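Derncombe Teaching Lab: Bench Gallery

Posted January 13, 2022

The teaching lab at Derncombe has one long brown bench that gets used for nearly everything. Small glassware goes on it, along with racks, tongs, heating accessories and whatever else the current set of exercises calls for. This page collects a few views of the bench with notes on the items and how we store them. It is meant for new users of the room and for anyone at the Worku building who borrows from our shelves.

Most of the small items came with the Celico starter sets we bought in June. The full inventory for the room runs to 1,947 entries, and this page covers only a handful of them. The complete list is in the binder by the door.

Racks and tongs
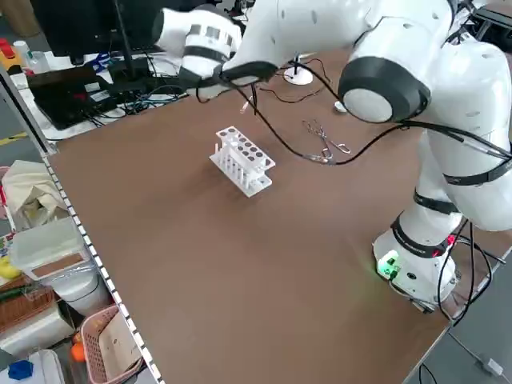 Test-tube racks are the items people ask for most. We keep two kinds, a wire one for the water bath and a plastic one for general bench work. The plastic kind is the white one on the brown top, with two rows of round holes above and a row of pegs underneath. Rinsed tubes are left upside down on the draining mat and stay there until they are dry. Please don't put racks back in the cupboard with tubes still in them. The crucible tongs beside it have looped handles and live in the second drawer, points to the back.

A few notes on the racks:

Plastic racks do not go in the drying oven. We lost one that way last year and the base never sat flat again.

Wash them by hand with the blue brush. The dishwasher leaves a film in the holes.

If a peg is loose, put the rack on the repair shelf with a slip. Don't glue it yourself.

The tongs need less care. Wipe them down, check that the hinge moves freely, and put them away. If the tips no longer meet, they go on the repair shelf too. There are 6 pairs in the drawer when everything has been returned.

Beakers and liquids

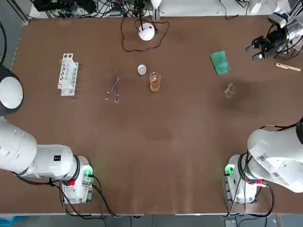 Labeling is the part of bench work that slips first when the room is busy. A beaker that made perfect sense to the person who filled it means nothing to the next person along. The amber-orange liquid in the glass beaker is a fair case: color alone won't tell you what you have. Write the contents, the concentration and your initials on tape, and put the tape on the glass before you pour. Tape on the bench next to the beaker does not count. The bench gets wiped and the tape goes with it.

We hold 126 beakers across all sizes. The small ones turn over fastest and are kept on the lower shelf so they can be reached without the step. Chipped rims go straight into the glass bin, even if the chip is tiny. Replacements are ordered from Darnorel twice a year, so a shortage in one size can last a while — check the upper shelf before you decide there are none left.

Colored solutions stain if they are left overnight. Rinse the beaker three times with tap water, once with distilled, and stand it upside down on the draining mat. Waste goes in the marked containers under the sink and never down the drain unless the exercise sheet says it can.

The far end of the bench

The other end is where heating accessories, cloths and the odds and ends tend to collect. Wire gauzes with a ceramic center are stored flat in the tray. They bend easily, and a bent one will not hold a beaker level on a tripod. Check the center for cracks before you use one, and let it cool fully on the heat mat before it goes back.
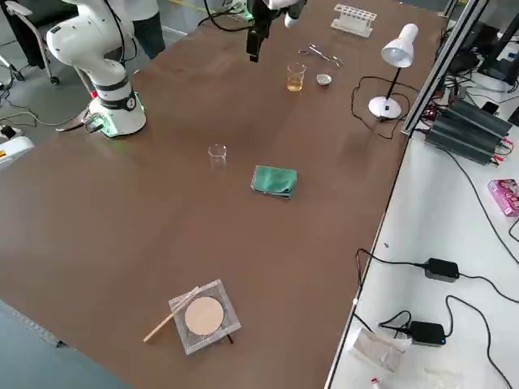 Cloths are changed at the end of each session. Use a clean one for glassware and a separate one for the bench top, and drop both in the bin under the window when you are finished. Paper towels are fine for small spills of water. For anything else, use the spill kit.

Tweezers and other fine tools go in the slotted box, which is on the shelf above the balances. They are the items most likely to be carried off to another room, so please sign them out if they are leaving the lab.

Borrowing

Anything on this page can be signed out for up to two weeks. Glassware should come back clean and dry, in the same carton it left in. The loan book currently has around 3,000 lines in it going back to the old building — write small, and use the next free line. Worku users can leave returns on the cart outside the prep room if the door is locked.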